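## 4. Lined Waste Bin: Filling, Emptying and Relining

This section applies to the Okix floor bin supplied with Utuleo room sets. Read it together with Section 3 (Desk and Nesting Table).

### 4.1 Placement

1. Set the bin on the floor beside the open end of the desk. Hard floor and low-pile carpet are both suitable.
2. Leave enough clearance for the nesting table to slide out. The table must not touch the bin at any point of its travel.
3. Press down on the rim with one hand. If the bin rocks, move it.

### 4.2 Fitting the liner

1. Open a Judutent clear liner fully and lower it into the bin.
2. Fold the top of the liner over the rim on all sides. The fold must hang at least 3 inches.
3. Push the base of the liner down to release trapped air.

**Note:** Liners are sold in rolls of 400. Printing on the liner may face in or out.

### 4.3 Clearing litter from the floor

1. Collect wrappers, tissues and paper scraps by hand before vacuuming. Small wrappers can block the vacuum inlet.
2. Check under the desk and around the legs of any stand or easel.
3. Place soft waste in the bin first. Bottles go in last, with caps tightened. 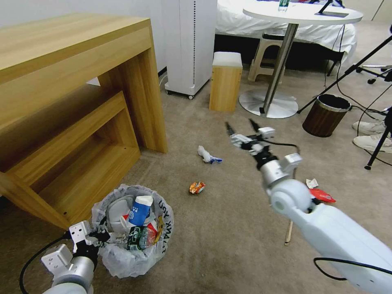 4. Stop filling when waste reaches the rim. Do not compress the contents by foot.

**Caution:** Do not place glass, batteries or liquids in the lined bin. Empty bottles into a sink before disposal.

### 4.4 Emptying

1. Unfold the liner from the rim and gather the edges.
2. Twist the neck and tie it.
3. Hold the bin down and lift the liner straight up. Do not drag a full liner across carpet.
4. Wipe the inside of the bin with a damp cloth and let it dry before relining.

If local rules require sorted recycling, remove bottles before step 1.

### 4.5 Replacement parts

| Part | Order no. |
|---|---|
| Floor bin | Okix 604 |
| Clear liner, roll | Judutent 400 |
| Rim band (optional) | Mateos 700 |

The rim band fits over the folded liner. Remove it before emptying.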